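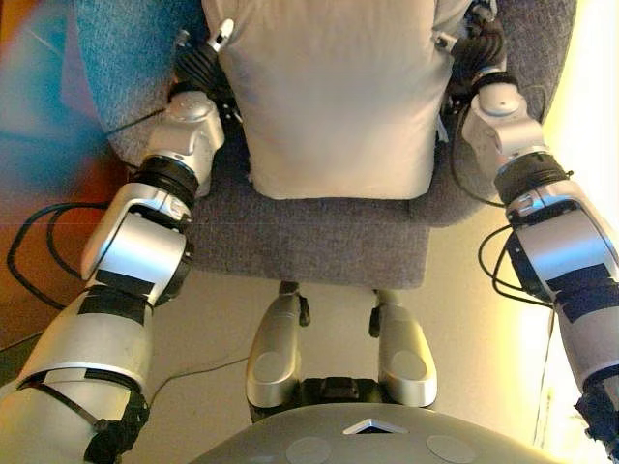 Does more demonstration data help? Placing a cushion on a chair with a two-armed robot

Noura Bataineh
Robot Learning project course, Stemden campus
Final report, 2024-06-10

1. What I set out to test

The Plomville method is the one our course uses as a starting point. You collect demonstrations of a task by teleoperation, train a policy to copy them, and then run the policy on the robot. The lab notes we were given say that success "keeps climbing" as you add demonstrations. I wanted to see if that holds for one soft-object task, and I will say now that I am less convinced than when I started.

The task is to set a pillow upright against the backrest of an upholstered office chair. Both hands have to work together, one on each side. The policy gets the head camera view and the joint positions and nothing else. There is no touch sensing in my setup, so if the pillow slips the policy has to see it.

2. Data

I used 366 demonstrations. Most came from the shared Fakhoury set, which last year's group recorded in December, and I recorded the other 90 myself. After cutting each one into short segments I had 3,176 training segments.

I should have checked the Fakhoury set more carefully before using it. In many of those runs the operator starts with the chair already lined up with the robot. In mine the chair was turned a little each time. So "more data" and "different data" got mixed together, and I can't fully pull them apart now.

3. How I scored it

A trial counts as a success if the pillow is touching the backrest and stays up for five seconds after both hands let go. I did the scoring myself and I knew which policy was running. That is a weakness. I tried to be strict, but there were trials where the pillow leaned to one side and I had to make a call.

Each policy got 38 trials.

4. Results

Policy A, trained on my 90 demonstrations only: 21 successes.
Policy B, trained on all 366: 24 successes.

Three more successes for four times the data is not much. With this few trials, I would not bet on the order staying the same if I ran it again. The course notes would call this an improvement. I would call it a result that fits with a small improvement, with no improvement, and possibly with a slight drop.

Policy B did look smoother. The arms came in at an even speed and there was less shaking near the pillow. I believe this is real, but I didn't measure it, and smooth motion is easy to mistake for good motion when you are the one hoping it works.

5. Failures

The most common failure in both policies was one hand letting go before the other. The pillow then turned and fell forward onto the seat. The second most common was pushing too hard, which rolled the chair back. I locked the casters for the last ten trials of each policy, and I am leaving those trials in the totals, although a fair reader could object.

From the head camera, the hands hide the side edges of the pillow once they close in. I suspect this matters more than the number of demonstrations. I have no test that shows it.

6. What I would do differently

Have someone else score the trials from video without knowing the policy. Lock the casters from the start. Train a third policy on 90 demonstrations picked from the Fakhoury set, so that the source of the data can be compared at equal size. Add a wrist camera if one is free.

The Plomville notes report their gains on rigid blocks, and I could not find the number of trials behind them. I asked and have not had an answer yet.

Equations for the training loss are in the appendix and were typed in Wiris.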